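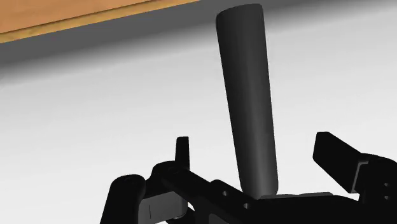 Cell 2 notebook / Handling / Simulation

2026-07-25
Entry: P. Sandhu. Read by: A. Lewis, F. Bukhari

Continued the tapered part in sim before touching the Bendholm line again. The dark gray model is narrow at the bottom and widens going up, with a rounded cap. Rendered view has it between the two fingers, leaning slightly left at the top. Lean is small but I want a number for it before we set the insertion tolerance.

Ran 300 pick cycles overnight with the friction value from January. 9 drops, all on the narrow end. Moved the grasp height up 5 mm and reran the same seeds — no drops, but cycle time got worse. Not tuned yet.

Job side. Shahzad went through the shift plan with me. At present two people per shift load the Plullon fixture by hand, 452 parts on a normal day. With the cell running, one person stages trays and clears faults, the other goes to gauging. Shabnam has done gauging before and wants it. Arwel does not, and asked whether the fault-clearing post rotates. Told him I would push for rotation every two hours. Not agreed with Ritetum yet.

Faisal's point, worth keeping: loaders currently reject burred parts by feel while they load. The gripper will not do that. Either we add a check at the tray or gauging gets all of it. Gauging time in the plan assumes clean parts, so the plan is wrong as written.

To do
- measure lean at top of part, three grasp heights
- rerun with burr geometry on the narrow end
- ask loaders to log rejects for one week, by type
- Shahzad to redo gauging hours

Arain fixture drawings still missing the rev B hole pattern.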